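Un robot qui range et passe l'aspirateur dans l'atelier, ça existe ou pas encore ?
Janka Zeman, 14 janvier 2018

Bonjour, on a un petit local (moquette grise partout, bandes jaunes au sol pour les zones). Marre de ramasser les vis et de tout remettre en place le soir. Est-ce qu'une machine peut faire ça maintenant, ou faut attendre ? Budget pas énorme.

Libor Beneš
Aspirer oui, ranger non. Chez Cemar on a essayé 4 mois avec un bras. Une boîte posée bien droite, ok. Une vis tombée dans la moquette, laisse tomber. Les doigts se plient bien mais attraper du petit au ras du sol c'est autre chose, et faut quelqu'un à coté tout le temps.
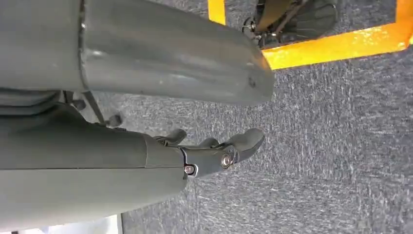
Huiling Dai
Pas d'accord avec Libor. Ça dépend surtout de la main. Bouts de doigts arrondis = bien pour un chiffon ou un gobelet, nul pour une rondelle. Pour tes vis : balai magnétique, 90 balles, réglé en deux minutes. Et un aspirateur robot pour le reste, mais vérifie qu'il s'arrete pas sur tes bandes jaunes, le mien les prenait pour un bord.

Miloslav Murín
pareil, balai magnétique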